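skutumau-clutter - sim tabletop grasp episodes
README, last touched January 11, 2024

What this is: rendered wrist view episodes plus the tooling we use to replay them. One arm, two-finger gripper, cluttered countertops. Made for testing the Neagu grasp planner, mostly the part that decides what to do when things touch each other. No real-robot data in here.

Contents
2,470 episodes, 26 countertop layouts
481 held out for eval - do not train on these, the loader skips them unless you pass --heldout
12 episodes with broken depth, listed in bad_depth.txt, still in the tarball

Per step: RGB, depth, joint positions, gripper opening, object poses, contact flags. Poses are in the base frame, not the camera frame. Quaternions are w first. The old Prisholm exporter wrote w last, so if your objects look spun around check that before filing a bug.

Running it
Unpack somewhere with space, point GULTDEN_DATA at the folder, then run replay.py with an episode number. Needs the Gultden runtime from September or newer. Older ones load fine and then silently drop the contact flags.

Planner notes
Grasp candidates come from the segmented point cloud, get scored, top one goes to the motion planner. Cups are the hard case. A cup on its side gives lots of rim grasps that score high and then the far finger clips whatever is next to it.
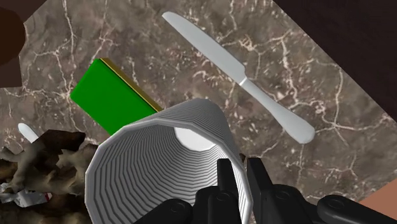
Rim grasps now get a clearance check against neighboring objects before scoring, see rim_clearance in the config. Slower but worth it. Set to 0 to get the old behaviour back.

Known issues
- thin flat stuff (knives) sometimes merges with the counter in segmentation
- contact flags lag one step behind the images
- crumpled meshes use a convex hull for collison, so the fingers stop early
- seed is not saved for the first layout, cant regenerate it

TODO: fix the seed thing, write proper docs for the pose format, move the eval script out of scratch/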